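I spent most of February arguing with a timestamp.

I've been writing the control side of Grakari, our two-arm tidy-up stack, and for ages the arms had this little hitch in them. You'd send a nice smooth chunk of actions from the policy, both arms would swing along beautifully, and then right at the join between one chunk and the next there'd be a twitch. Nothing dramatic. Sort of like a person who's just remembered they left the iron on. I'd already blamed the gains, then the bus, then the policy itself (poor thing), and I'd rewritten the interpolator twice, the second time in a pretty foul mood.

The clue was sitting in the logs the whole time. The policy runs inference on an image, and by the time the answer comes back that image is 200 milliseconds old. I was starting each new chunk from step zero anyway, so the arms were being told to go back to where they'd been a fifth of a second ago and then carry on. Of course they twitched! Once I was stamping observations at capture instead of at arrival, I could work out how stale each chunk was and throw away the steps that had already gone by.

The throwing away gets you most of it. The rest is blending, where the tail of the old chunk fades into the head of the new one over 6 control steps. I tried more than that and everything went mushy, especially near contact, and with fewer you could still feel the bump if you rested a hand on the table.

Dish clearing is the job I test all this on, with rice on the tray, wrappers and foil for the bin and the rack over on the right. It's a good colour-coded mess of a task and it punishes bad timing, particularly around the plates.
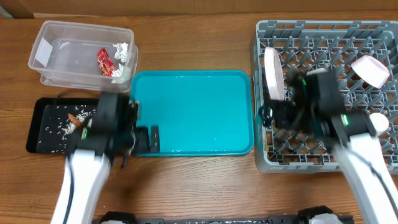

Rozália Bednárik reckons I've got the blend in the wrong place entirely. Her view is that you should never average two chunks in joint space, full stop, because if the old one wanted to go left of an obstacle and the new one wants to go right, the average goes straight through the middle. She'd condition the new chunk on the committed part of the old one, so they agree before they ever reach the controller, and she thinks my fade is a bandage I'll be peeling off by winter.

She's probably right, which is annoying. I did go looking for a case where it bites and found one on replay: episode 31, left arm, old chunk heading over the lip of the tray and new chunk heading round the end. The blend picked neither. I've put in a check for now, so if the two disagree by more than a threshold in any joint it skips the averaging, holds the old chunk a bit longer and asks for a fresh one. It's ugly but it's only a dozen lines and I can sleep.

The other thing I changed was where the loop lives. The controller used to share a Python process with the camera code, and every time a frame got decoded the loop would go for a wander. It's now its own process running at 100 Hz, reading targets out of shared memory, and it doesn't care what the cameras are up to. I should've done that on day one. Prasanna Liyanage told me so on day one, too, and has been very gracious about it (mostly).

Still on the list: the gripper commands go through the same blend as the joints and they really shouldn't, as half-closed is a silly thing to average your way into. I want those to switch cleanly at a step boundary. I'd also like the log viewer to draw the dropped steps in grey, so I can see at a glance how much of each chunk we're binning. If anyone's got a plotting setup they like for overlapping trajectories, chuck it in the comments, I'm using something held together with string.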